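Reading Report: The Ferry at Hirnby
Sabina Fakir
Historical Fiction Unit, Term Project

For this project I read The Ferry at Hirnby by Solveig Halvorsen, a novel set in a river town during a long winter war. It has 28 chapters and follows Severyn, a ferryman's son who carries letters across the river for both sides.

My question was how much of the story comes from the letters and how much from the narrator. I marked every letter in the first 14 chapters and wrote down who sent it and who read it. 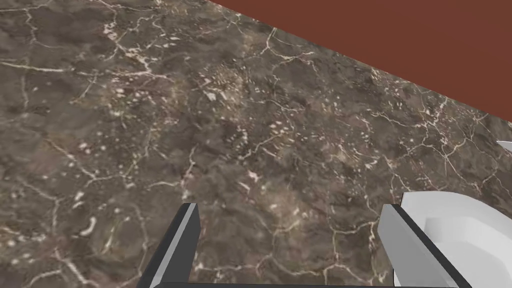
The letters are short at first, mostly about food and the weather. By chapter 9 they start to disagree with what the narrator has told us — the brother's letter about the bridge is the clearest case. Getachew Negash, my project partner, thought the brother was lying. I think he was repeating what his officer said.

The second half was harder to chart. Some letters are only mentioned, so I left those out of my table. Pages 90 to 96 also have two letters with no sender, and we counted them separately.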